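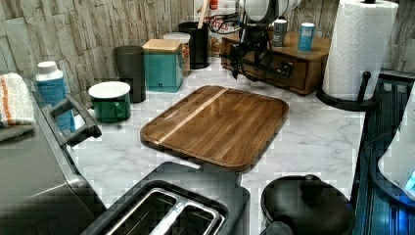

Call for participants: kitchen robot practice review

Luvari is looking for people who doubt that a robot arm belongs on a kitchen counter, and who are willing to spend four sessions telling us where our rules fall short.

We have a draft code of practice for arms that work at counter height in homes and small shared kitchens. It has 39 rules. It was written mostly by people who build or run these machines, and it reads that way. Rule 6 says the work area must be "suitably clear." Suitable to whom? Rule 11 asks for a "competent adult" nearby and never says what that adult has to be able to do. We have had 539 written comments on the draft, and too many of them say it looks fine.

We don't think it looks fine. A counter with a toaster, a row of canisters and a cutting board on it is a normal counter, and a rule that only works once all of that has been put away is a rule people will skip by the second day.

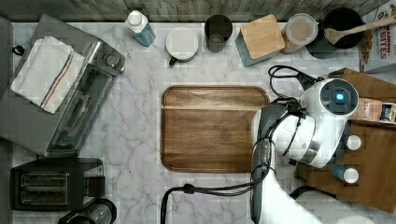 What you would do

You read the draft before the first session and mark anything you wouldn't follow at home, or couldn't. In the sessions you watch an arm at work on a counter and fill in the checklist as written. Then we argue about it. The subjects so far:

Reach: how far from the arm a person should stand, and whether anyone will keep to a line on the floor.
Cables: where they may run, and who checks them.
Stopping: where the stop button goes, and whether you can get to it with your hands full.
Food contact: what has to be cleaned, how often, and who signs for it.
Cameras: what gets recorded in a kitchen, and who can ask for it to be deleted.

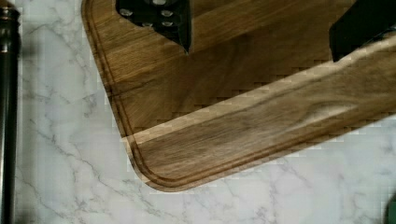 The checklist takes too long. We know that already, and we'd like to hear which lines you would cross out and which you would fight to keep. If two of you disagree, both views go in the report with no averaging. Grorden, who drafted most of the mechanical section, will answer questions in the third session and has agreed not to edit your comments.

Who should apply

Home cooks, kitchen staff, cleaners, home care workers, anyone who has had to follow a safety checklist that somebody else wrote. You don't need a technical background. If you work for a company that makes or sells robot arms, please sit this one out – you had your turn with the draft.

You must be 18 or over and able to stand for part of each session. Tell us if you can't and we'll find you a seat with a good view.
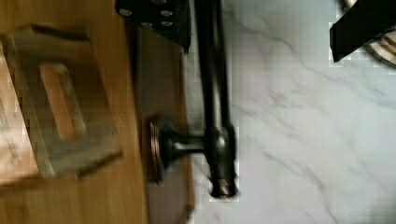 Wrist camera view, wood to the left and marble to the right.

Pay and times

$400 for all four sessions, paid after the last one. Miss one and you are paid for the ones you attended. Sessions run on Sunday afternoons in October, starting at 1:30 p.m.

You keep the right to say in public that the finished code is no good. Please read the consent form before you sign it, including the part on video.

To apply, send a short note to Nabila Siregar at the Luvari office. Tell her about one safety rule you have ignored, and why. No resume needed.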